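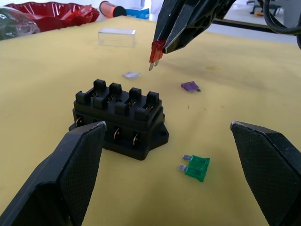 Filed under: Workshop / Auto Electrical

Refitting blade fuses in a small fuse box

Work on the bench wherever the harness allows the box to come out. A foam mat in a light color, yellow or pale gray, keeps the box from sliding and makes dropped fuses easy to find. Dark rubber hides a black housing and everything that falls off it.

Disconnect the battery negative before removing the box. Mark each wire at its spade terminal with tape. Pull on the connector, never on the wire.

Lay the fuses flat and apart from each other. Body color gives the rating, but shades vary between makers, so read the number on the top edge as well. On standard blade fuses, purple is 3 A, red is 10 A, clear is 25 A and green is 30 A. A faded clear fuse and a white one are easily confused under warm light.

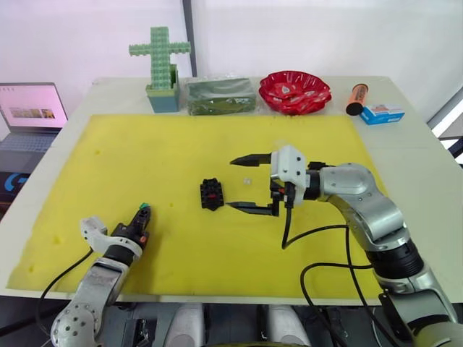 Start with the center positions, where finger room is tightest, and work outward. Set both prongs in the slots before applying any force. Press straight down with even pressure until the body stops. A fuse that rocks from side to side has a spread contact underneath, and the socket needs attention before the box goes back in service.

Inspect the terminals for green or white deposits. Light deposits come off with contact cleaner and a nylon brush. Allow 20 minutes of drying time. Do not use sandpaper, as it removes the plating.

Spare fuses keep well in a Plustico parts case with 9 compartments, one rating to each. Carry 2 spares of every rating used in the vehicle.

Last revised 12/4/20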